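Open Day at Wirnilholm: Sorting Work Shown to the Public

The Wirnilholm technical center opened its doors on a Sunday in September and invited residents of Løken and the surrounding district to see the work of its handling laboratory. By the close of the day, 977 visitors had signed the register at the front desk. The center had prepared for 600. Parking was extended to the sports field shortly before noon, and the afternoon tours were lengthened to reduce the line in the lobby.

The handling laboratory is the youngest department of the center. It was set up to study how robots can be taught to sort everyday goods of the kind found in a small pharmacy or a corner store. Its program, named Illel, is directed by Kerstin Fjeld, who opened the day with a short address in the main hall. She thanked the municipality for the use of the building and reminded those present that the work is at an early stage.

"We would like the public to see this work while it is still slow," Ms. Fjeld said. "A finished machine tells the visitor very little about how it was made."

Tours entered the laboratory in small groups. Visitors stood behind a rope and followed the work on the table, while a member of staff explained the task and took questions. The goods used by the program are ordinary household items. They differ in weight, stiffness and shape, and the laboratory prefers them to specially made test parts for that reason.

Robel Dinsa led most of the morning tours. He explained that a soft tube is a harder object for a machine than a block. A block keeps its shape when it is held. A tube gives way under pressure, and the point at which it is gripped decides how it will hang. The program therefore gives more practice time to tubes than to any other kind of item, and the staff record every grip, including those that fail.

Mr. Dinsa also described the order in which a new item is introduced. It is first handled by one arm alone, from a single starting place. The starting place is then changed, and later the neighboring items are changed as well. The Illel program has so far recorded 256 sessions in this manner — each one reviewed by a person before it is added to the training material.

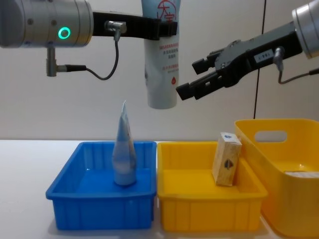 Plastic bins and household goods on the laboratory's white worktable.

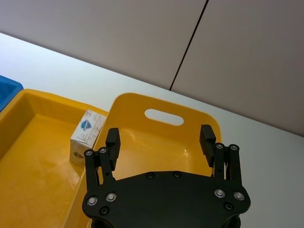
Sunil Khondokar, writing in the visitors' book, asked that the next open day give more time to the question of employment. He had found the tour clear and the staff patient, he wrote, but the people of the district would want to know which tasks in their own shops and storerooms might be handed over, and how soon. He added that his group had been given only a few minutes for questions and that several had gone unanswered.

Ms. Fjeld replied to the same point during the afternoon session in the main hall. The center does not sell equipment, she stated, and has no agreement with any employer in the district. She confirmed that a public meeting on the subject will be held in the winter, and that representatives of local shops will be invited to speak.

The afternoon program included 2 lectures. In the first, Ulla Granström described how the layout of a worktable affects the results obtained from it. Bins with high walls limit the angles from which a gripper can reach an item, and a bin that has been moved or tipped presents a new task even when its contents remain the same. In her view, a system trained only on a tidy table will be of little use in a storeroom. The second lecture was given by Valentin Neagu and dealt with cameras. He compared the view from the wrist of a robot, which comes close to the item but can lose sight of the rest of the table, with views taken from farther back.

Both lectures were well attended. The second had to begin late, as additional chairs were brought up from the canteen.

Younger visitors were received in the Nosell room on the ground floor, where they could try to pick up small objects with kitchen tongs while wearing thick gloves. The activity was planned for school-age children, although a good number of parents also took part. Refreshments were served in the courtyard until four o'clock.

The lecture slides may be consulted at the front desk of the center during office hours. Schools wishing to arrange a separate visit to the handling laboratory are asked to apply in writing, stating the age of the pupils and the size of the group.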